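Comura letter set, bench notebook
Feb 14, 2020

Back on the letter rack today, after far too long on labels and paperwork. Coffee first, then I wiped down both tables and dug out the rack and the tiles I've been using for fit checks. Writing this as I go, so excuse the order (or the lack of one).

For anyone picking this up from the September notes: we're still on the lowercase set. I know there was talk of switching to capitals because they fill the square better, and I do see the point, a lowercase r looks a bit lost in there. But the Drirkmont folks asked for lowercase from day one and their reading cards are all lowercase, so that's that. Please don't start the capitals argument again on my bench!

The rack

It's the long light wooden one with the slot down the length. I love this rack. The old one from Jarker had a shallow groove and the tiles leaned all over the place, and you could lose a whole word by bumping the table with your hip (I did, twice, in front of visitors). The longer slot gives you some room to shuffle things along, which matters more than I expected when somebody starts a word in the wrong spot and wants to slide the whole thing over.

I've been starting from the left end, because that's how anyone would write it. The test word is "robot," same as last time. It's short, everybody can spell it, and the double o is handy because you can check whether two tiles with the same letter look the same when they're standing one letter apart. At this point in the spelling it's r and o in the slot, red and then blue, with the blue t waiting on the tabletop off to the right.
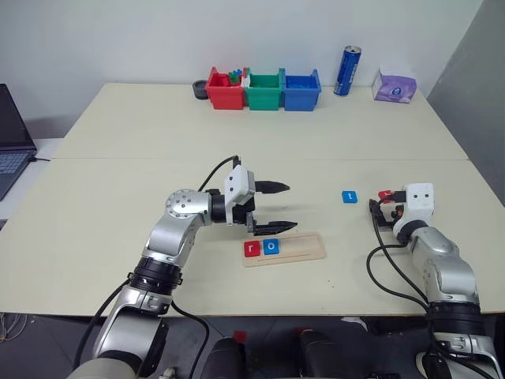 Colors

OK, the colors. I keep going back and forth. The tiles in this word go red, blue, red, blue, and then the t is blue too, so you get a nice alternating run and then two blues together at the end. My eye goes straight to it every single time. Does it matter? For a five-letter word probably not. But people like to find a rule, and I've already been asked whether blue means vowel. It works for the o, and then t comes along and wrecks it.

Options as I see them:

Leave it alone. The colors are just colors and it looks cheerful.

Make vowels blue and consonants red across the whole set. Cleaner for the teaching side, and Drirkmont would probably be thrilled, but then "robot" ends up red, blue, red, blue, red, and something like "strong" is almost a solid red bar. Not so pretty.

Make every letter in both colors so you can always alternate. Lovely idea! Also doubles the sorting, and I'm the one who does the sorting.

I'm leaning toward leaving it alone for this batch and putting a line in the leaflet. The full batch is 202 tiles and I really don't want to redo it over one t.

White letters stay, by the way. I held a few tiles up next to the Arain sample card, where the letters are black on yellow, and I still like ours better. The white on red is the strongest of the lot. White on blue is fine too, maybe a touch quieter.

Whole word on the rack

With all five tiles on, the word sits close enough together to read as one word, and the wood carries on past the t at the right end. I like having that bit left over. It means we can offer longer words on the same rack, and six letters should go on without trouble. Beyond that I want to measure properly before I promise anything to anybody.

One thing to watch: the rack doesn't have to be square to the table. Mine was sitting at a bit of a slant, rising toward the right, and the word read perfectly well that way. I had a note from September saying "always line up with table edge," underlined, and I'm crossing it out. It made people fussy for no gain.
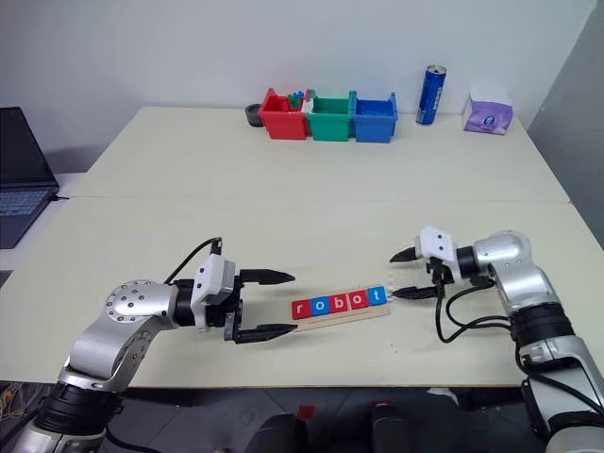
Bins and other housekeeping

The small plastic bins live at the back of the table by the wall from now on. They kept creeping forward into the working area and I kept putting my elbow in them. Whoever wants to label them, go ahead, but use the removable tape please. The last labels took me most of a lunch break to scrape off.

The seam where the front and rear tables meet is faint but it's there. I've asked for the tables to be pushed together again after the floor gets cleaned, so check that before you put a rack across it.

Still to do

Cut 13 more racks from the light wood. Same slot as this one, please don't "improve" it.

Try a word with an m or a w in it. Those are wide letters and I have no idea yet how they'll sit in the square.

Leaflet text. The print shop wants a yes or no on 2,000 copies, and I can't say yes until the color line is settled. Roughly 6 sentences should cover it.

Find the spare b. I know there was one.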